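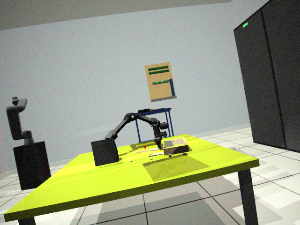

Dralcombe has replied to the previous entry that the paste was too thin as delivered, that it soaked through the lining tissue on the first pull, and that a stiffer mix ought to be sent before any more spines are attempted.

Thursday, April 17, 2025. Paper repair bench. Wheat starch paste, batch 3.

The objection is accepted. Batch 2 was let down with too much water after sieving, and the quantity added was not written in the book. From this entry onward all water is to be weighed, including any added at the brush stage.

Batch 3 was made up with 33 g of starch, left to soak overnight in deionised water and cooked in the double pan. Temperature was held at 79 degrees once the mixture had turned translucent. Stirring was continuous. The paste was turned out into a clean bowl, covered with film pressed to the surface, and left to cool before being passed through the horsehair sieve three times. The first pass was slow and left a good deal of skin in the mesh. The third left none.

Trial strips were cut from the offcuts of the Flostden ledgers, the heavier laid paper only. Strips were lined with the medium tissue, grain matched, and put between blotters under light weight. Those lined with undiluted paste lay flat but felt boardy at the fold. Those lined with paste let down to the thickness of single cream flexed well, and the tissue could not be lifted at the corner with a fingernail. A further set at the batch 2 thickness showed the same staining that Dralcombe describes, so the fault is confirmed as ours.

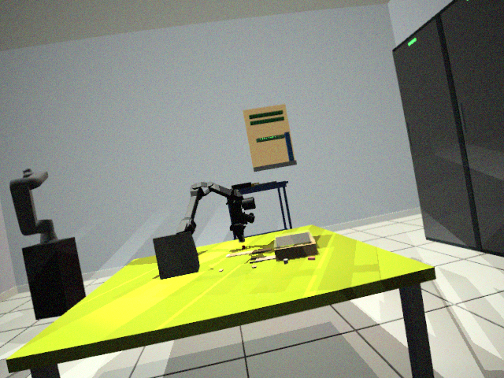

Lined strips must be kept level until they have dried fully, and in the last trial two were spoiled by being carried upright to the press. The drying boards are too long to pass between the press and the sink without tipping. A shallow cardboard tray, such as the brown one on the green table, would serve for moving small work, as its low walls allow a strip to be slid out sideways without bending. Any tray used in this way should be lined with fresh blotter, and the blotter discarded after each move.

Ledger 677 remains in its wrapper. The spine leather is powdering and the old animal glue beneath it is brittle, with one area near the tail where it has let go altogether. No paste is to be applied until the glue has been softened with a poultice and scraped back. The poultice test is to be done on the detached back board first.

The Hoxha tissue has not arrived. The medium tissue in the second drawer may be used in the meantime, but the remaining roll has a crease along one side which should be trimmed off.

Batch 3 is in the refrigerator, labelled. Discard if sour. A portion at the cream thickness goes to Dralcombe with the next van, with the weights copied on to the lid.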